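Tillus pantry extends its summer hours
14/08/2024

Families who missed the July sign-up for the Tillus community food pantry have been given a second chance, and by the sound of things a good many of them will be glad of it. The pantry on Stikarach Street will stay open two evenings a week until the end of September, a good stretch longer than it has managed in any summer before.

It has been a busy season. The pantry gave out 1,984 bags of groceries in July alone, and the line on the last evening went past the barber shop and halfway to the bus stop. People brought folding chairs and caught up on each other's news, and one family passed a watermelon down the line — it came back as rinds.

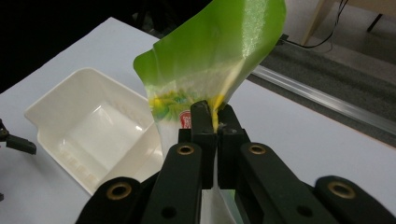
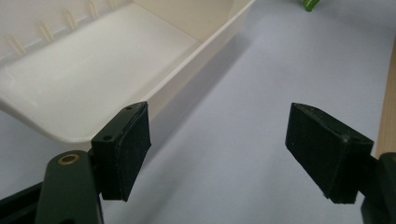
Do you have to live in Tillus to use the pantry? Anyone from Tillus or Tarnico can come, and all you need to bring is a piece of mail with your name and address on it.

The longer season was made possible by the Abubakari Bakery, which has promised 34 loaves for every open evening, and by the church next door, which is lending its big refrigerator so that milk and eggs can be kept on hand. Shoppers have been asking for eggs since spring, so that news went over very well indeed.

Doors open at five and close at 8, and the side entrance has a ramp for strollers and wheelchairs. Please bring your own bags if you have them, as the paper ones have a way of giving out on the walk home, especially with canned goods in the bottom. Parking is easiest behind the library.

Donations are welcome any weekday morning. Rice, dry beans, peanut butter and baby cereal go fastest, and fresh vegetables from home gardens are happily taken too — though the pantry does ask, very kindly, that everyone go easy on the zucchini for the next couple of weeks.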